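About Sterkeo

Sterkeo prepares and packs small consumer goods for toy and housewares brands. The company employs 62 people at its Pladberg site and began automating its sample and sorting benches in August. Each bench has two arms and is assigned to a trained member of staff.

Picking small items out of water is among the first tasks. Fishing game pieces are lifted from a tray with the same hand net that is packed in the set.
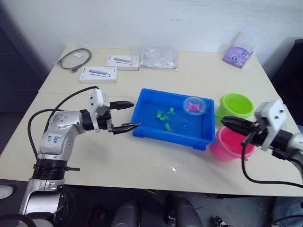
Employees who formerly spent full shifts at this work now set up the benches, check finished sets and decide when an arm must be stopped. No position has been removed as a result of the program.

Pieces of different shapes are kept in use at the bench, as a net that holds a fish well may hold an octopus poorly.

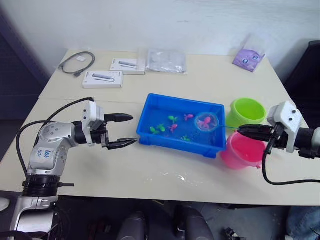 Training and Job Changes

Every bench operator completes 16 hours of paid instruction, developed with our training partner, Kadlec. Operators may return to hand packing at any time without loss of grade.

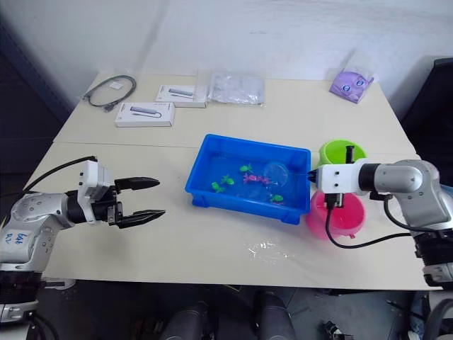 To date, 42 employees have completed the course. Over 580 hours of repetitive hand work have been moved to the benches, and job rotation has been extended to the evening shift.

Grip settings are adjusted by the operators themselves. A thin net handle requires a close, steady hold. 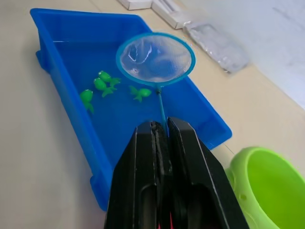
Changes to a setting are entered in the Fosell log and reviewed with the shift each Wednesday. Employees may raise concerns about pace, noise or safety at the same meeting.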